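Viltisa Deep Metal Tray

Made by Hevovness. Item 131. Stocked in gray only.

The Viltisa is a rectangular metal tray with a flat floor and wide sides that slope outward. We sell it to workshops, stockrooms, schools and anyone else who has to keep small parts together on a bench without them rolling onto the floor. It's a plain piece of equipment and it has stayed nearly the same since we took over the design from Zivano.

## What it's for

Most customers use it for one of two jobs. The first is holding loose parts next to a work station, where people reach in and take one piece at a time. The second is sorting, where mixed pieces are tipped in together and then picked out by color or type. The sloping sides help with both. A piece that ends up against the side can be reached from above, and your fingers don't get trapped in a square corner the way they do in a straight-walled box.

Long, narrow pieces such as bars and blocks will sometimes come to rest leaning on a slope. If you need every piece lying flat, spread them out by hand after loading. For sorting work it makes no difference.

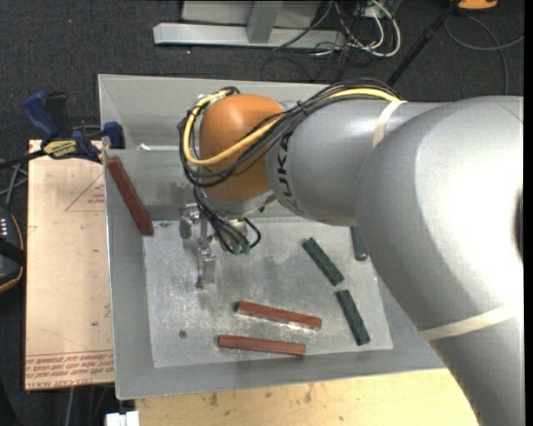
The floor will scratch. We get more mail about this than about anything else, so we would like buyers to know it before they order. The metal is bare, and hard parts dragged over it leave pale, cloudy marks that build up where the work is heaviest. The marks don't affect how the tray works and they don't need treatment. If looks matter to you, ask for the Fu liner, a cut sheet that lies on the floor of the tray and can be swapped when it wears. The liner is sold separately.

## Size and weight limit

- Depth, floor to rim: 120 mm
- Length of floor: 400 mm
- Maximum load: 30 kg, spread over the floor

The load limit is for a tray sitting on a solid, level surface. Don't carry it full. The rim is thin, and with a heavy load it's hard on the hands. Load the tray where it's going to be used, or wear gloves and carry it half full.

## Colors and contrast

Customers who sort by color sometimes ask for a white tray. We tried one and dropped it, as it showed every smudge and was tiring to look at under bench lights. Gray works well with strong colors. Reds and greens are easy to tell apart on it, even when the pieces are dark. Bare steel parts are harder to see, and for those we would suggest the dark version of the Fu liner.

Bench lights can still reflect off the metal. Moving the lamp to one side usually takes care of it.

## Fixing it in place

The tray comes without feet or brackets. On a rubber mat it stays put for hand work. If it keeps sliding, a strip of non-slip matting under each end is enough. We don't recommend drilling through the floor to bolt it down. A hole lets grit and fine swarf through to the bench, and the edge of it will catch small parts. Customers who need a fixed tray should order the clamp set, which grips the tray from outside.

## Cleaning

Empty the tray completely and look along the edges of the floor, where scraps of paper and packing tend to collect. Wipe it with warm water and dish soap, then dry it with a cloth. Don't put it away wet. Steel wool will get off dried glue but leaves its own marks, so try a plastic scraper first.

## Ordering

Trays are sold singly or in packs of four. Packs ship nested, with paper between the trays. Keep the paper if you plan to store them stacked, or they can wedge together.

The next production run is in September. Orders placed before then are filled from current stock while it lasts. For larger orders, or to ask about the clamp set, write to Sutrisno Sopacua at the Hevovness sales desk and give the item number.

Page last revised 18 June 2020.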